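Woveck Residential Services
Operations Working Group on Household and Shop-Floor Automation
Minutes of the November meeting

The meeting was called to order at 9:30 a.m. Cameron Kerslake presided. The minutes of the prior meeting were approved with one correction: the Karimi quote covers laundry finishing only and does not include bed making.

1. Cloth handling

The group resumed its discussion of whether folding and sorting of linens can be assigned to machines at the Mirnasero building. The written report was taken as read. It finds that flat, dry towels of a single size are within reach of present equipment, and that fitted sheets and mixed loads are not. Picking up a single layer of cloth remains the weakest step. Material held between two fingers tends to bunch or turn, and a second grasp is then needed before any fold can begin. 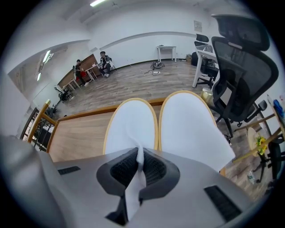

Kerslake asked that the report not treat a completed fold as a completed chore, as residents judge the service by what reaches the shelf. It was agreed that sorting, folding and stacking will be reported separately from now on.

The trial log lists 39 towel folds attempted under supervision, of which 22 were accepted without correction. The group did not consider this sufficient to change staffing. A request to extend the trial to aprons was deferred.

2. Work in furnished rooms

The group reviewed the section on clearing and wiping tables. Members noted that rooms used by people differ from a test bench in several respects. Chairs are left at odd angles, cables lie on the floor, and small items of clear glass are easily missed. The Virkari proposal assumes that furniture will be returned to marked positions before each run. Staff time for doing so does not appear in its cost estimate.
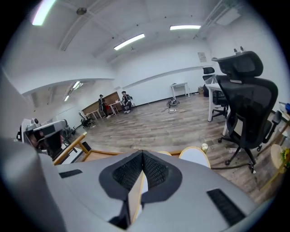
One member objected that a machine which needs the room tidied first has only moved the chore to someone else, and asked that this be entered in the minutes. The objection was so entered. Following discussion, the group agreed that preparation time shall be counted against any saving claimed.

3. Shop floor

Tote return and shelf restocking at the Woveck supply room were discussed briefly. Closed cartons of one size present little difficulty. Bagged goods continue to be handled by hand. No change was proposed.

4. Budget

A sum of $600 was approved for replacement towels and table linens. The Virkari proposal was tabled pending a revised estimate.

5. Actions

Kerslake to request the revised estimate from Virkari, with setup labor shown on its own line.
Trial log to be amended to record regrasps.
Karimi quote to be recirculated with the corrected scope.

The meeting adjourned at 10:50 a.m.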